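小型抓取工位的采购预算怎么做：从工位清单到付款节点
作者：Tamara Ardeleanu
更新：2020/9/14

本文写给第一次为桌面抓取工位做预算的人，工艺工程师、实验室管理员和负责设备采购的同事都可以照着做。读完以后，你手里应该有三份东西：一张设备清单，一张带时间的付款表，一份发给供应商的询价说明。

例子用的是我们在Flisanine项目里做的料盒分拣工位。任务很普通：桌上有一个料架，料架上有料盒和包装盒，机械臂用二指夹爪把零件或者料盒放到指定位置。项目在7月立项，先做仿真布局，再询价。下面的步骤按实际顺序写，可以跳着看，但第一步和第二步最好不要对调。

第一步　先写任务，再写设备

很多预算表的第一行是“机械臂一台”。这样写的表，后面每一行都会跟着这台机械臂走，夹爪、底座、控制柜、软件授权都成了它的附件，任务反而没有地方放。

建议先用一页纸写清楚下面几件事：

搬什么。列出每种物件的外形尺寸、最大重量、表面材质。料盒空着和装满是两个重量，都要写。
从哪里搬到哪里。写起点和终点的高度，尤其是终点有没有边框、隔板或者立柱。
多快。写每小时件数，同时注明这个数是峰值还是全天平均。
谁来换料。人工换料的工位要留出人站的位置，这会直接影响桌子尺寸和安全设备的费用。
做错了怎么办。掉件、夹偏、放歪之后，是停机等人，还是自动重试。

这一页纸写完，请现场操作的人看一遍。我们那一版漏写了料盒满载时的重量，改完以后，原先选的那一档夹爪就不合适了。改一页纸不花钱，改一张已经盖章的订单就不一样了。

第二步　定安装方式

安装方式决定机械臂的臂展要多长，也决定土建和机加工要花多少钱。常见的做法有三种：装在桌面上，装在桌边的独立立柱上，装在地面底座上。倒挂安装也可以，但桌面工位很少用到，这里不展开。

装在桌面上最省地方，立柱和地脚的费用都可以省掉，代价是桌子要跟着加强。普通工作台在机械臂快速启停时会晃，晃动会一直传到夹爪末端。询价时请供应商给出建议的台面厚度和台架重量，再拿去问做桌子的厂家。

装在独立立柱上，机械臂和桌子互不影响，换桌子不用重新标定底座以外的东西。要多付的是立柱、底板和地面固定的费用。地面有地暖或者防静电层的，打孔之前要先问物业，这一项经常拖工期。
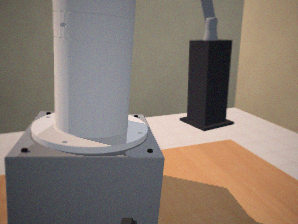

底座件在预算里最容易被漏掉，单价不高，交期却不短。法兰、转接板、底座方箱、底板、螺栓，通常由不同的厂家供货，机械臂报价单里多半不含。做表时给每个安装位单独列一组。像布局里这样，灰色方形底座的四角各有一颗黑色螺栓，后面还有一根深灰色立柱托着第二台机械臂，那就是两组底座件，规格不同，不能按“同上”处理。立柱那一组要把底板也写进去，它比柱身宽，占的地面也要算到场地图里。螺栓的强度等级和拧紧力矩让供应商写在图纸上，安装队只认图纸。

如果打算先买一台，以后再加第二台，建议现在就把第二台的底座位置画出来，并且把这个位置的电源和网线一起敷设好。后补一根电缆的人工费，往往比电缆本身贵得多。第二台机械臂可以放到下一个预算年度，管线最好放在这一次。

第三步　做设备清单

清单按功能分组，每组写明型号要求、数量、估价、估价来源和交期。估价来源这一栏不要省，写“网上查到”“口头报价”或者“书面报价”都行，审批的人看得懂。

第一组，机械臂本体。包括本体、控制器、示教器和连接电缆。电缆长度要单独问，标配长度常常刚好差一点，换长电缆要加钱，也要加交期。

第二组，末端工具。包括夹爪、指尖、转接法兰和末端电缆。夹爪按开口行程选，别只看夹持力。料盒外沿的宽度加上两侧余量，就是需要的最小开口。指尖是易耗件，首批至少备一套，和夹爪同一张订单买。

第三组，桌面和料架。包括工作台、料架、料盒、定位块和标签。定位块的作用是让料架每次都回到同一个位置，价格很低，没有它就要靠视觉来补，视觉的价格就不低了。

第四组，感知。包括相机、镜头、支架、光源和标定板。相机支架要和机械臂底座分开固定，报价时也分开写。

第五组，安全。包括急停、围栏或扫描仪、安全继电器、警示标识，还有风险评估的费用。风险评估是服务，不是硬件，有些单位要求走另一个科目，提前问财务。

第六组，软件和授权。包括仿真软件、离线编程、视觉授权和后续年费。年费写到运行费用那张表里，别混进设备款。

第七组，安装调试。包括运输、吊装、接线、标定、试运行和培训。 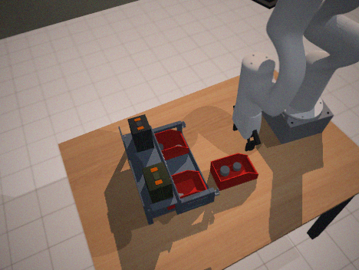 各组写完之后，逐行问一个问题：去掉这一行，任务还能不能跑。能跑的放到“可选”栏，不能跑的放到“必须”栏。可选栏不要删，审批时如果还有余额，可以按顺序往回加。

我们这一轮放进可选栏的有备用示教器、第二套指尖夹具和快换盘。快换盘讨论了两次，最后的结论是只用一种夹爪就不需要。如果你的任务里既有盒子又有细小的圆柱零件，先让供应商用同一副指尖试夹，试过不行再考虑快换盘。

第四步　用仿真核对，再发询价

仿真在预算阶段的用处是核对尺寸和可达范围。它不能代替实物试夹，摩擦和变形都不可靠，但够不够得着、会不会撞到料架，可以在付钱之前看出来。

核对时按下面的顺序来：

先摆桌子和底座，尺寸用厂家图纸，不用目录上的示意尺寸。
再摆料架和料盒，先按最满的状态摆，再按最空的状态摆。
让夹爪分别到每个取放点上方，检查手腕有没有接近关节极限。
从每个取放点竖直下降，检查夹爪手指和料架的横杆、立柱之间有没有余量。
让机械臂从一个取放点走到另一个取放点，看肘部会不会扫到墙面上的东西。

最后一条我们一开始没有做。工位靠墙角放的时候，肘部的活动空间比夹爪的活动空间更紧张，墙上挂的东西都要画进模型里。模型里没有的，现场会有。
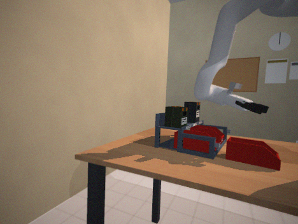

图：墙角布局。料架上层放两只深色盒子，一只红色料盒在料架内，另一只直接放在桌面上。

料盒放在料架里和放在桌面上，取放的高度不同，夹爪进入的方向也可能不同，两种位置都要核对。如果只有一种通得过，先改料架，再考虑换臂展更长的机械臂。改料架是钣金费用，换机械臂是整张预算的事。

检查完把结论写成一页说明，附在询价文件后面。内容包括桌面尺寸、底座位置、最远取放点到底座中心的距离、最高取放点的高度，以及墙面到底座中心的距离。供应商拿到这些数，就不用再来回问，报价也更容易横向比较。

第五步　询价和比价

询价至少发三家，要求用同一张表回复。我们发给了Fostovel、Lenent和Danko，前两家按表回复，Danko用的是自己的格式，需要人工对齐一遍。对齐时发现它的总价里不含安装，其他两家含。如果只看最后一行的总价，就会得出错误的顺序。

比价表建议包含这些列：

含税总价和不含税总价，两列都要。
是否含运输、吊装和安装。
是否含培训，培训几个人，在哪里培训。
质保期从到货算，还是从验收算。
备件价格的有效期。
交期，以周为单位，从收到预付款开始计。
付款条件。

质保期的起算点要特别看一下。货到了以后如果场地没准备好，设备放在仓库里，质保从到货起算就等于白白缩短。合同里写“自验收之日起”，供应商一般会要求加一个最晚日期，双方各退一步就好。

交期以最长的一项为准。我们这次最长的是控制器，报的是18周，本体反而早得多。场地施工、桌子和料架都按这个时间倒排，不需要太早付款。料架如果提前做好，放在场地里占地方，还容易被别的项目借走。

第六步　留预备费

预备费按不确定的程度来留。有书面报价的行不用加，口头报价和自行估价的行要加。整张表用同一个比例虽然省事，审批时很容易被一刀砍掉。分开写，每一笔都有出处，被砍的可能性小一些。

Flisanine项目的做法是：口头报价加20%，自行估价加30%，书面报价不加。加完以后另起一行合计，列名写“预备费”，不要摊到各行单价里去。摊进去的话，等正式报价回来，就分不清哪部分是省下来的，哪部分是本来就多估的。

有几项即使拿到书面报价，也建议保留一点余量：定制指尖、转接板、现场布线。定制指尖几乎总要改一版，第一版夹得住但放不平，或者放得平但碰到盒沿。请加工厂把改版的单价一起报出来，写在报价单备注里，改的时候就不用重新走询价流程。

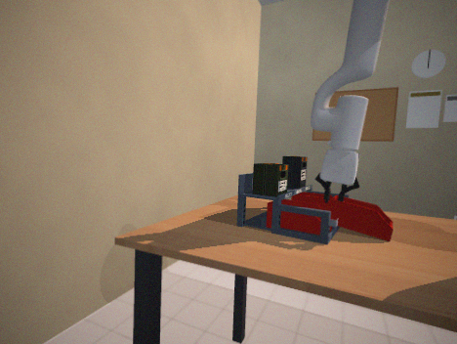 预备费的使用要有记录。每动用一笔，写日期、金额、原因和批准人，放在预算表的最后一页。项目结束时剩余部分退回，不要临时买一批用不上的配件来花完。下一次申请预算时，审批的人会翻上一次的记录。

第七步　排付款节点

付款节点要和看得见的交付物绑在一起。常用的分法是预付款、发货款、验收款和质保金。比例按各单位的规定走，下面只说每个节点应该看到什么。

预付款之前：合同盖章，供应商提供确认过的布局图，图上有底座位置和螺栓孔位。孔位图双方都要签字。

发货款之前：供应商提供出厂测试记录，最好附视频。测试用的料盒和盒子由我方寄过去，用实物测，不用代替品。寄样品的运费列在我方预算里，金额小，但是要有科目可以报销。

验收款之前：现场连续运行，运行时长和允许的失败次数写在合同里。失败怎么算也要写清楚，夹空、掉件、放偏、需要人工复位，分别列出来。只写“运行稳定”，验收那天双方会各有各的理解。

质保金之前：备件清单、电气图、程序备份、标定数据全部移交。程序备份请在我方电脑上恢复一次，确认能打开。

第八步　运行费用单独成表

设备款批下来以后，每年还有固定支出。运行费用表至少要写这些：软件年费、指尖更换、电缆检查、标定复核、保养服务、电费。再加上人工，谁负责日常看护，每周占多少工时。

我们安排了2名操作员轮流负责，一人休假时另一人可以顶上。培训费因此按两份计，在设备预算里。有的单位把培训放到运行费用里，也可以，但是第一年的培训必须在验收之前完成，付款时间要对得上。

料盒也会损耗。盒沿磕坏以后，夹爪的定位会受影响，看上去像是程序出了问题，排查起来很费时间。每年按固定数量补一批，和指尖一起下单。补货时要买同一型号，同样颜色、同样外观但不同批次模具的料盒，边沿厚度可能有差别，到货先量几个再入库。

常见问题

预算总额已经定死，怎么办？
从任务入手减，不从设备入手减。少一种料盒，少一个取放高度，或者把节拍放慢，省下来的钱往往比换一个便宜型号多，后面的维护也简单。

可以先租后买吗？
可以。租期从调试完成开始算比较划算，和出租方谈的时候把这一条放在前面。底座、料架和指尖仍然要自己买，租赁合同一般不包。转购时已付租金能抵多少，要写进合同。

二手机械臂值不值得考虑？
机械臂本体可以考虑，控制器要看备件还供不供应。请卖方提供运行小时数和维修记录，拿不到就按没有质保来估价，并且把一次减速机检查的费用加进去。

仿真里的型号和最后买的不一样，要重做吗？
要重做核对那一步，布局可以沿用。换型号以后，底座法兰的孔位、臂展和手腕长度都可能变，转接板的图纸也要换版。旧版图纸上写“作废”再存档，我们差点按旧版下单。

桌子一定要买专用的吗？
不一定。现有的桌子只要台面够厚、台架够重、四脚能调平，就可以用。先空载跑一段快速启停，用千分表看台面晃动，超出供应商给的限值再换。测试报告留着，写申请时可以直接附上。

预算表和询价说明放在同一个文件夹里，文件名带版本号，发给供应商的那一版另存为只读。收到报价后不要在原表上改数，新建一列填进去，旧的估价保留到项目结算。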